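Woser Lake Property Owners Association
Minutes of the Regular Meeting
May 18, 2019

The meeting was called to order at 10:05 a.m. in the lower hall. Leobardo Ventura presided. A quorum was present. The agenda was approved with one change: the boat ramp item was moved ahead of old business so that members with a lake permit question could leave early.

Minutes of the previous meeting
Approved as mailed, with one correction. The gate on Barbu Road is to be called the north gate throughout. The draft used both names.

Financial report
Operating account balance is $2,051 after payment of the spring mowing bill. The road reserve is reported separately and was not touched this quarter. There are still late dues on the upper loop. Reminder letters go out the first week of June. A member asked if the late fee could be waived for owners who did not get the winter mailing. The board will look at these one at a time. Report accepted.

Boat ramp
The lower end of the ramp has washed out again on the east side. Kovov Paving looked at it and gave two options – fill and patch, or remove the last section and pour new. The written quote covers the first option only. Mr. Ventura will ask for the second in writing. Until then the ramp stays open to canoes and kayaks. Trailers are to use the county launch. Motion to spend up to $200 on gravel and marker posts in the meantime. Seconded and carried.

Permit stickers are at the mail shed. Last year's stickers are good until the end of June.

Old business

Drainage at the culvert. The culvert under Duvell Lane was cleared in April and water is moving. The ditch above it still needs to be cut back on the side facing the woods. The owner of the corner lot has agreed in writing to let the crew cross. Work will be done when the ground is firm enough for the machine.

Speed on the main road. Discussion of speed bumps went on for around 40 minutes. Those against brought up snow plowing and noise. Those in favor brought up children walking to the bus. There was no motion. The item is tabled, and members may send comments by mail before the next meeting.

Burn piles. The county rule applies inside the association. Call the fire line before lighting anything, and do not burn on the beach.

New business

Fence request, upper loop. Approved as drawn, with the finished side facing out. The posts must be set inside the property line. The owner will mark the line before digging.

Dock numbers. Several docks still have no lot number showing. Numbers should be on the water side and large enough to read from a boat. The board will walk the shore in June and send notes to owners who are missing them.

Guest parking. Overnight guests may use the gravel strip by the north gate. No campers or boat trailers there – these go in the back lot with a tag.

Adjourned at 12:20 p.m.

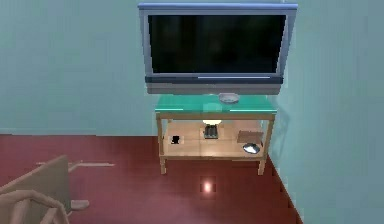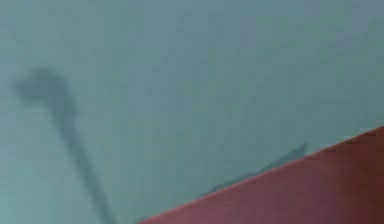 Page 2

Member comments for the record
One owner asked that the key list for the back lot be brought up to date before summer. One owner objected to the length of the speed bump discussion and asked that this be noted. A request for a second trash pickup in July was passed to the board.

Next meeting
Third Saturday in June, 10 a.m., lower hall. Items for the agenda should reach the board a week ahead.

Respectfully submitted,
Recording Secretary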